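Ticket 2116: Cantero plays remixes in the wrong order and drops the last seconds of each mix

Reading time: 6 minutes

Status: solved, with one small open point
Area: music player, gapless playback, imported radio mixes

What was reported

I keep a large collection of radio mixes at home, mostly recordings of the Friday night show from Stomstead Radio. The show is one long DJ mix, but the station offers it for download as separate tracks, so that the listener can jump to a certain remix. I play these tracks with Cantero on a small music server, and the speakers in the bedroom and the kitchen get the sound over the network.

After the player update in July I noticed two problems. First, the tracks of one show did not play in the order of the broadcast. A remix from the end of the show came directly after the opening song, and the guest mix was divided in two places. Second, the last moments of every track were missing. With normal albums you can live with it, but in a DJ mix the cut is very ugly. The beat jumps, and when somebody sings over the transition you lose half of a word.

I write down every step I did, also the steps which did not help, because when I searched for this problem I found many people who only wrote "fixed now" and no more.

My setup

Cantero on the server, newest version. Files in FLAC for the newer shows and MP3 for the older ones. Tags written by Memlow, the tagging program. One show has normally 23 tracks. The speaker in the bedroom is connected by cable, the one in the kitchen is wireless.
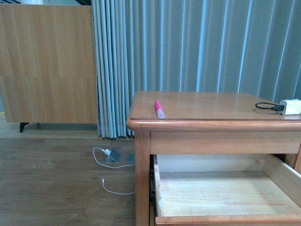
Step 1: Check if the files are damaged

I copied one complete show to my laptop and played it there with a different player. All transitions were clean and nothing was missing at the end. So the files are good. I also downloaded the same show again from the station and compared the two copies. They were identical.

Step 2: Check the network

I suspected the wireless speaker in the kitchen. But the bedroom speaker, with cable, made the same cut at the same place. I also plugged headphones directly into the server and the cut was still there. After this I stopped to look at the network.

Step 3: Restart and rescan

I restarted the server and let Cantero scan the whole library again. It took nearly 300 minutes, so please do not start this before you want to hear music. After the scan the order was a little different, but still wrong. The cut did not change at all.

Step 4: Look at the tags

In this step I found the first cause. Memlow had written the track number in the form "1/23", "2/23" and so on. The old version of Cantero read only the part before the slash. The new version seems to read the whole thing as text, so track 10 comes before track 2. This explains why a remix from the second half of the show appeared directly after the opening.

In Memlow there is an option under Writing, with the name "Store total in separate field". I switched it on and saved the tags again for one show. Then I rescanned only this one folder, and the order was correct. The guest mix was in one piece again, and for the first time since the update I heard the long Jomholm remix at its right place, after the slow instrumental and before the station jingle.

Be careful with one thing: if you have shows with two discs, the option also changes the disc number. I had to correct this by hand for the New Year special.

Step 5: The missing seconds

The cut was more difficult. I first changed the buffer from small to large. No difference. Then I switched off volume leveling. No difference either, only the older shows were much louder, so I switched it on again.
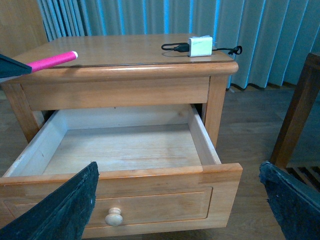
What helped in the end was the crossfade setting. In the menu it was shown as off. But when I opened the settings file of the player, the value for crossfade was 12, and I am sure that I never entered it. My guess is that the update brought a default value with it and the menu does not show it. The player began to fade out the track twelve seconds before the end, but it did not start the next track early, so the result was a hole and then a jump.

To correct it, do this:

1. Stop Cantero completely. Closing the window is not enough.
2. Make a copy of the settings file.
3. Open the file and find the line for crossfade.
4. Change the value to 0 and save.
5. Start the player again and do not open the crossfade menu. When I opened it, the old value came back.

After this I listened to one complete show from the beginning to the end, in the evening, without touching anything. All transitions were clean in the FLAC files.

Still open

In the old MP3 shows there is still a very short click between some tracks. I think this comes from the MP3 format itself and was there before the update too, but I never listened so carefully before. If someone knows a way to join these files without encoding them again, please write it in the comments.

Comments (4)

vinylandtea: Thank you!! The crossfade line was it for me too. Mine also had 12 in it and the menu said off. I was ready to go back to the old version.

lowend_listener: For the clicks, look for a tool that keeps the encoder delay info when it joins MP3s. It worked on my old mixtapes, though a couple still click a bit.

sundayselector: Does the tag fix work if the tracks were tagged in something other than Memlow? Mine have the slash as well.

Reply from the author: Yes, it should. The player only cares what is written in the file. Remove the slash and the number after it, then rescan the folder. Try it with one show first.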